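¿Pueden los robots hacer la maleta?

Por Þórey Brøndum
7 de marzo de 2021
Compartido 50 veces · 8 comentarios

En muchas fábricas hay robots que sueldan piezas o mueven cajas. Entonces, ¿por qué en casa todavía recogemos los juguetes y doblamos la ropa nosotros?

La respuesta corta es que una casa es más difícil que una fábrica. En la fábrica, la pieza suele llegar siempre al mismo sitio y en la misma posición. El robot repite un movimiento. En tu cuarto, un calcetín puede estar encima de la silla o debajo de la cama, y mañana estará en otro lugar.

Lo que ya saben hacer

Algunas máquinas ya ayudan en casa. La lavadora lava y escurre. El robot aspirador recorre el suelo y esquiva las patas de la mesa. Cada una hace una sola tarea, y la aspiradora no sabe sacar la ropa de la lavadora.

Lo que les cuesta

Coger cosas es complicado. Tú aprietas poco un huevo y mucho una botella pesada, y no tienes que pensarlo. Un robot tiene que calcular dónde está el objeto, por qué lado agarrarlo y cuánta fuerza hacer. La ropa es todavía peor, porque cambia de forma cada vez que se toca.

Niilo Heinonen trabaja en el taller Olulari, donde prueban tareas de casa con brazos robóticos. Para él, una maleta es un buen ejercicio. «Hay que meter la mano dentro sin chocar con la tapa», explica. «Un niño de 4 años lo hace sin darse cuenta. A un robot hay que enseñárselo».

En la mesa de pruebas, uno de los brazos tiene la pinza metida en la maleta abierta. El otro tiene la suya abierta y vacía.
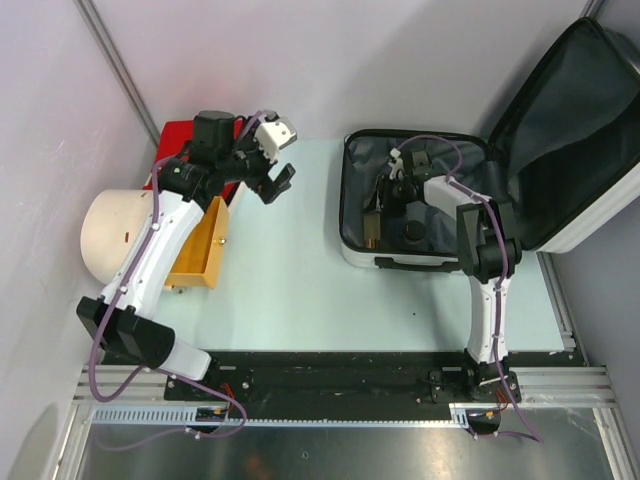
¿Y cuándo lo harán solos?

No se sabe. En los talleres, los robots ya consiguen hacer algunas tareas, pero suelen ser lentos y se equivocan si algo cambia de sitio. Antes de trabajar en una casa tienen que ser también seguros, sobre todo si hay niños o animales cerca.

De momento, la maleta te toca a ti.

También te puede interesar
¿Cómo sabe el aspirador dónde está la pared?
Holtutico: una visita al almacén de las cajas
Por qué es tan difícil doblar una camiseta
Stumora y los robots que riegan plantas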